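Flower Table Check - Ploststead Room, August 4, 2024

I do this one before every arranging session at Brorutwood, and I write my comments as I go, so excuse the rambling. Six headings, same as in June. If something fails, put a note in the Shehu binder and don't let people sit down until it's sorted!

1. Table surface
OK. White top, wiped down. I ran my palm over it looking for rough spots and found none. Please use the soft cloth and not the green scrubby one (we have had words about the scrubby one).

2. Stems laid out
OK. Two blue hydrangeas and two red roses, side by side with the blooms all pointing the same way. I like them like this - you can grab a stem without dragging its neighbor along, and the cut ends aren't poking at anybody's eyes.

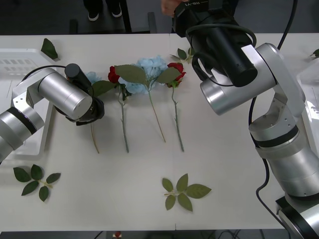
3. Trays
OK, with a comment. The white trays stay at the sides of the table. I pushed on both and neither one slid. No cutters get stored in them, ever. Cutters go in the lidded box on shelf 5, and yes, I did go and look.

4. Loose leaves
Needs attention. They get all over the table, and that's fine while you're working, but they're slippery little things once they land on the floor. Sweep at the break as well as at the end. I also want them picked up before anyone starts carrying a vase across the room. 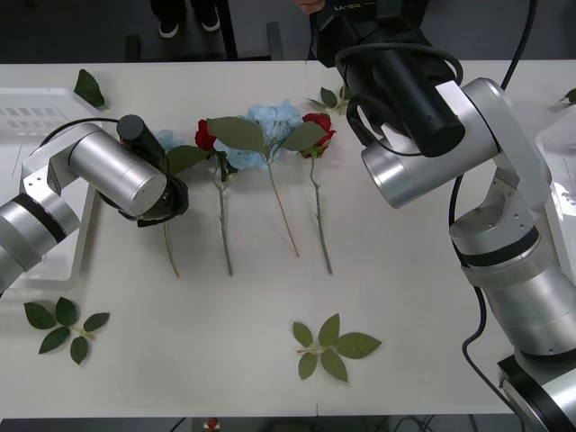
5. Wire and stem ends
OK after a fix. Artificial stems have wire inside, and a bad cut leaves a point that will go right through a fingertip (ask me how I know). I felt along every stem with a glove on and taped one end. Look at the roses too, the stems have those little nubs on them. They didn't scratch me, but I'd still hold them higher up, near the bloom.
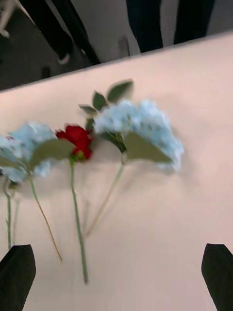

While I had the gloves on I tugged each flower head gently to see if it would pop off. All good! The Nustham order is number 1538 if we ever need replacements, and it's written inside the cupboard door.

6. Leaves and petals on the stems
OK. The big hydrangea leaves have fine toothed edges, so I check them for fraying, and I bend the petals back into shape where they've been squashed in the box. Please don't use hairspray on them near the heater.
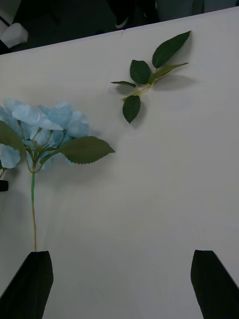 Still open
- Second dustpan for the leaves.
- New roll of stem tape, the old one has lost its stick.
- Label for the cutter box.

Next check is before the next session, same sheet.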